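4.3 Spare parts afloat: the ledger and the locker

The third source of delay was the one the crews complained about most, and the one we had expected to find least interesting. A Jovari-class patrol vessel leaves the Bennani yard with an onboard allowance list of 372 line items, covering everything from fuel injectors to the rubber feet under the chart table. The list was drawn up while the class was still a set of drawings. It assumes a generator that was replaced before the first hull was launched, and it has been amended many times without ever quite letting go of that generator. Several of its gaskets are still carried. They are in excellent condition.

We compared three records for the same vessel: the allowance list held ashore, the entries in Flaka (the inventory program used by the squadron), and the contents of the lockers as counted by hand. Earlier work in this area has tended to compare the first two and stop there, which has the advantage of requiring no ladders. Kettani carried out the locker count alongside in September, over four mornings, with the engineer's mate reading out the tags. Belhaj checked the entries against Flaka the same evening, before anyone could helpfully correct them.

The shore list and the program agreed closely. This was less reassuring than it sounds, as the program is filled from the shore list every month and would find it hard to disagree. The lockers took a more independent line. Of the items listed, 40 were absent altogether, and a further group was present in quantities that could only be explained by affection. One locker under the after passage held enough lamp starters to light the ship through a long war, although the lamps they start were removed at the last refit.

We sorted the differences into four kinds. The first was plain consumption without a matching entry, usually at night and in bad weather, when a broken pump has a stronger claim on the engineer's attention than a drop-down menu. The second was lending between ships. A seal is handed across the jetty on the understanding that it will come back, and in due course something does come back, sometimes a seal. The third was double naming, where the maker's part number and the navy's own stock number had been treated as two items, so that the vessel was short of one and rich in the other while holding the same box. The fourth was private reserve, discussed below. 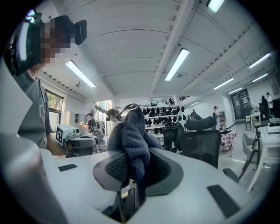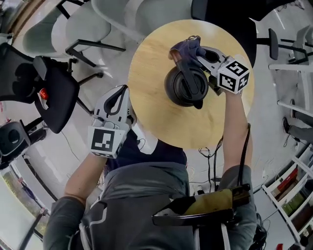
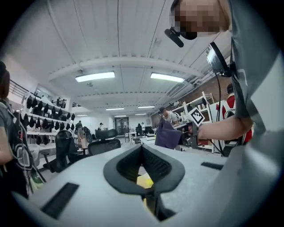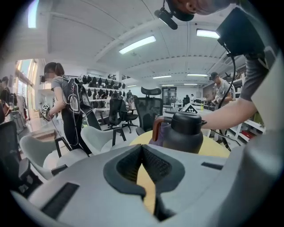

Figure 4. Hand-held grippers, four views.

Private reserve deserves more respect than it gets in the manuals. Every experienced engineer we spoke to kept one, and each of them believed the habit to be confined to other ships. The contents were sensible: impellers, fuses, O-rings in the sizes that fail, and a handful of electrical connectors bought with pocket money. When we matched these private holdings against the repair log, they had supplied the needed part more often than the official lockers had. The official lockers, for their part, were much better labeled.

It would be easy to conclude that the allowance list should simply be replaced by whatever is in the engineer's bottom drawer. We resist this, with some regret. The drawer is tuned to one engineer's memory of one ship's troubles, and it leaves with him when he is posted. On one vessel the incoming engineer had inherited an orderly cabin, a signed handover sheet and no impellers. He spent his first patrol learning what his predecessor had known, at a cost of two returns to port.

The supply chain ashore adds its own humor. Requests go from the ship to the base store, from the base store to the regional depot, and from there to Ideo, the contractor holding the bulk of the machinery spares. Each desk is required to confirm that the part is on the allowance list. A part that is not on the list can be ordered only after the list has been amended, and the list can be amended only on evidence of demand, which is measured by counting orders. We asked at each desk how the first order for a new part was ever placed. The answers differed, but all of them involved a telephone.

The effect on readiness was measurable. For each defect in the log we took the hours between the report and the repair, then removed the hours spent under tools. What remained was waiting. On the vessel we studied most closely it came to more than 300 hours over a single patrol cycle, nearly all of it attached to small, cheap parts. The expensive items were hardly ever the problem. Main engine components are tracked by serial number, asked after by senior officers, and kept in a locked cage where people can be shown them. A hose clamp enjoys no such career.

Two remarks on method. First, the hand count is subject to the usual errors, and we know of at least one: a carton entered as shaft seals was found on reopening to hold biscuits, and the entry was struck out. Second, the waiting hours rely on the time of report as written in the log, and engineers differ in how soon they report a fault. Some write it down at once. Others prefer to wait until it is fixed, a practice that gives very short repair times and should be read with care. Defects whose report and repair carried the same time of day in the same handwriting were left out of the totals and are treated separately in Section 4.4.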